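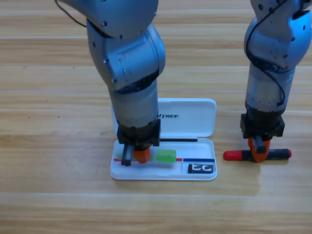

Bastano adds hinged marker case to its desk storage range

October 26, 2021 – Bastano today announced a rigid white case for marker pens, intended for shared desks and meeting rooms. The case opens flat on the table, with the lid standing upright at the back. Coloured lines in the shallow tray run lengthwise, and a low ridge divides the front compartment into a larger and a smaller section. The first batch comprises 800 units, of which nearly 500 are reserved for trade customers.
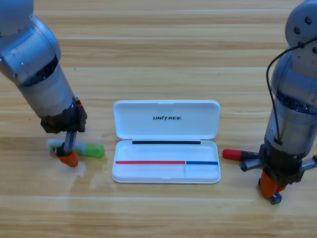
Magdolna Borbély of Clerkari said that pens put back in a marked tray were easier to check at the end of the day. Deliveries start in April.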